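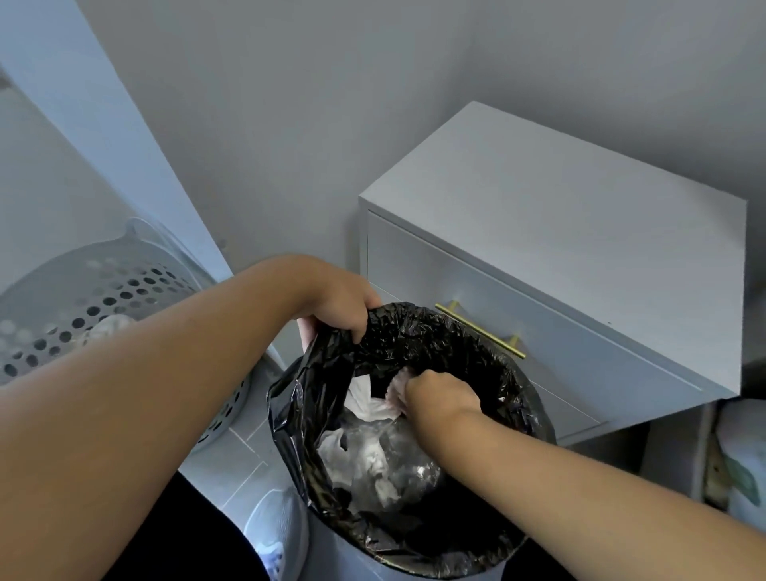 Fermer le sac sans le voir

Chez Gundel, une petite société de logiciel pour robots domestiques, la tâche qui occupe l'équipe de perception depuis septembre tient en une phrase : tasser le contenu d'une poubelle, puis fermer le sac. Shih-chieh Mak, qui dirige cette équipe, l'avait inscrite sur la liste des tâches faciles. Elle y est restée deux semaines, et ensuite elle a été déplacée.

« J'avais pensé que le difficile serait la vaisselle, raconte-t-il. Les verres, la transparence, tout ce qui casse. Nous avions préparé beaucoup d'outils pour les verres. Pour les sacs, nous n'avions rien préparé du tout. »

Le sac noir pose d'abord un problème de vision. Le plastique brillant renvoie la lumière par petites taches, et ces taches se déplacent dès que la tête bouge. Pour un capteur de profondeur classique, la surface est un mélange de trous et de points faux. Le module d'estimation utilisé au début par Gundel produisait, à l'endroit du sac, une sorte de nuage qui changeait de forme à chaque image, alors que le bac blanc, juste à côté, restait parfaitement stable. Le planificateur recevait donc un monde dont la moitié tremblait.

La première réaction de l'équipe fut de filtrer. On a lissé les cartes de profondeur dans le temps, on a rejeté les points isolés, on a ajouté un modèle simple du bord du bac. Le résultat était plus calme à l'écran et moins bon pour agir : le filtre effaçait aussi le pli du sac sur le rebord, c'est-à-dire l'endroit exact où les doigts doivent prendre.

C'est à ce moment que l'on s'est mis à regarder sérieusement comment font les gens. Les enregistrements sont pris à hauteur de tête, dans des logements ordinaires, et ils montrent une répartition du travail que les ingénieurs avaient mal comprise. Une main tient le haut du sac, les doigts repliés par-dessus le bord froissé. L'autre descend dans l'ouverture et appuie sur les déchets. La première main a l'air de ne rien faire, et dans les premières annotations elle était simplement marquée comme inactive.

« Cette étiquette était notre grande erreur, dit M. Mak. Si la main qui tient lâche, le sac descend avec la main qui pousse. Tout le geste dépend d'elle. »

L'équipe a repris les annotations à la main. Il a fallu relire 500 séquences et remplacer l'étiquette « inactive » par trois autres, selon que la main retient, guide ou seulement repose. Le travail a été fait avec Curner, l'outil interne de relecture, que les annotateurs n'aimaient pas beaucoup au départ. Curner affiche les deux mains sur deux lignes de temps séparées, et il oblige à décider, pour chaque contact, quel objet est touché. La question paraît simple. Mais une main dans un sac touche en même temps le plastique, un mouchoir, un emballage, et parfois on ne voit plus que le poignet.

Pour ces moments cachés, les annotateurs ont reçu une règle qui a fait discuter longtemps : on ne devine pas. Si les doigts sont invisibles, le contact est marqué inconnu, même quand tout le monde croit savoir. Le modèle apprend alors à porter une incertitude au lieu d'une fausse réponse, et le planificateur en aval peut en tenir compte. Deux annotatrices ont demandé une exception pour les gestes évidents. Elle leur a été refusée, puis accordée pour un seul cas, celui où l'objet ressort dans la main quelques instants plus tard.

Du côté de la commande, le changement est plus profond encore. L'ancienne version donnait à chaque bras son objectif propre, avec une vérification des collisions entre les deux. La nouvelle, que l'équipe appelle Fraser, traite la main qui retient comme une contrainte. Son but est de garder une tension sur le bord, dans un intervalle assez large, pendant que l'autre bras pousse vers le bas avec une force limitée. Lorsque la tension monte trop vite, la poussée s'arrête. Lorsqu'elle disparaît, le bras qui pousse remonte et le robot cherche de nouveau le rebord.

Cette recherche du rebord est le morceau dont M. Mak parle avec le plus de plaisir. Elle se passe presque entièrement de la profondeur. Le logiciel connaît le bac, qui est rigide et facile à localiser, et il en déduit un anneau où le plastique doit se trouver. Les doigts arrivent par l'extérieur, touchent, se referment un peu, tirent un peu. Le sac répond ou ne répond pas. « C'est une façon de voir avec la main, dit-il. Je ne suis pas certain que ce soit élégant, mais c'est robuste. »

Les chiffres internes qu'il accepte de donner sont modestes. Avec un bac dégagé de tous les côtés, Fraser termine la séquence dans 90 % des essais. Quand le bac est placé contre un meuble ou serré entre plusieurs objets, comme dans une vraie salle de bains, le taux descend à 78 %. La différence vient surtout des poignées de tiroir et des angles de mur, qui réduisent les approches possibles pour le coude. Le planificateur trouve souvent une solution, mais il la trouve tard, et le bras reste suspendu au-dessus du sac pendant qu'il calcule. Les personnes invitées aux essais n'aiment pas cette attente. Plusieurs ont tendu la main pour finir à sa place.

Pour réduire ce délai, l'équipe a écrit un simulateur léger, Kevow, qui ne cherche pas à reproduire le plastique. Simuler chaque pli coûtait trop cher et ne correspondait de toute façon à aucun sac réel. Kevow représente le sac par une bande souple autour du bac et un volume mou à l'intérieur, avec des paramètres tirés au hasard à chaque essai. Une simplification grossière, que certains collègues ont critiquée. Elle permet cependant de préparer d'avance des trajectoires pour les situations encombrées, et le robot choisit dans cette réserve avant de lancer un calcul complet.

Restent des questions que le logiciel ne règle pas. Un linge tombé près de la poubelle doit-il être considéré comme un déchet ? Pour l'instant, tout ce qui se trouve hors du bac est laissé en place. Et un objet de valeur jeté par erreur ? Le système ne fouille pas, il appuie. M. Mak voudrait au moins qu'il s'interrompe lorsqu'il sent quelque chose de dur sous les doigts — un rasoir, un flacon — et cette détection est maintenant à l'essai, avec beaucoup de fausses alertes.

La vaisselle, pendant ce temps, avance bien. Les verres sont presque tous reconnus, et l'équipe qui s'en occupe a proposé d'échanger une semaine de travail avec celle des sacs. M. Mak a dit oui, à la condition de garder Curner pour lui.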